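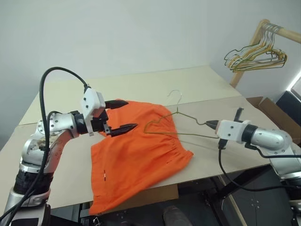
Figure 4. Orange shorts and wire hanger on the work table.

Section 4. Setting Up the Athlete Whereabouts Account

This section applies to riders registered with the Ekent Cycling Federation who have been placed in the testing pool. Team staff who file on a rider's behalf must first complete the delegate form in Section 3.

Before you begin, have your license number and the activation letter at hand. The letter carries a code that remains valid for 149 hours from the time of issue.

1. Open the Saltetti rider portal and select Activate Account.

2. Enter your license number and the activation code. The code is case-sensitive.

3. Choose a password and confirm your cell phone number. A text message will be sent to that number.

4. Under Residence, enter the full address at which you will sleep each night of the quarter. Include gate codes and apartment numbers.

5. Under Daily Slot, select one 60-minute period between 5 a.m. and 11 p.m. for every day.

6. Under Training and Racing, list regular locations. Riders based at the Takwood velodrome may enter site code 2646 in place of the address.

7. Select Submit and save the confirmation.

Note: The comments box accepts 300 characters. Use it for directions a testing officer would need - for example, which entrance is open early in the morning.

Note: Riders entered in the Ngubane stage race must list the team hotel for each night separately.

Caution: Saving a draft does not file it. A quarter that remains in draft at the deadline is recorded as a filing failure.

Caution: Delegates may submit changes, but responsibility for the accuracy of the filing stays with the rider.

To change a filing after submission, see Section 5.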